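Prillen block-handling set: README

Maintained by Colm Daly. Purchasing questions go to Oisín Mac Giolla.
Last revised 15/03/2018

What is in this folder

The folder holds 2,572 wrist-camera stills from the Prillen bench, plus the purchase sheet we used to plan the second bench. The two are kept together so that anyone asking for money can show what the equipment is used for.

Files

stills/ numbered stills, one folder per session
sessions.csv session number, operator, gripper serial
costs.csv every order placed for the bench, with supplier and lead time
plan.txt the request for bench two

Notes on costs.csv

Prices are before tax. Shipping is on its own row. Orders from Ullmont were quoted as a bundle (arm, controller, cable set), so the single rows for those parts are our own split and should not be used to compare suppliers. The gripper came from Grenodon with a lead time of 42 days. Spare fingers are listed separately at 99 dollars a pair.

The table, the lamps and the foam cubes came out of the general lab budget. They are in the sheet with a zero in the last column. If you are costing a bench from nothing, fill those in yourself.

Planning for bench two

The request goes in before the June deadline. It covers one arm, one gripper, one wrist camera and two pairs of spare fingers. We left out a second controller license; Chevalier lets two arms share one if they don't run at the same time. Set aside 20 percent of the hardware total for mounts, cables and adapter plates. We set aside less the first time and had to ask again.

Known gaps

Sessions 3 and 4 have no operator recorded. The lead time for the wrist camera is missing from costs.csv.

Sample still 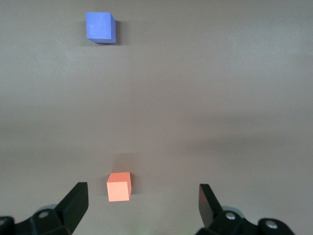
Should spare fingers be ordered with the gripper or later?
Order them with the gripper. A separate order means paying shipping twice, and the bench stands idle if a finger breaks before the spares come.

Changes

Added lead times to costs.csv. Removed duplicate rows for the cable set.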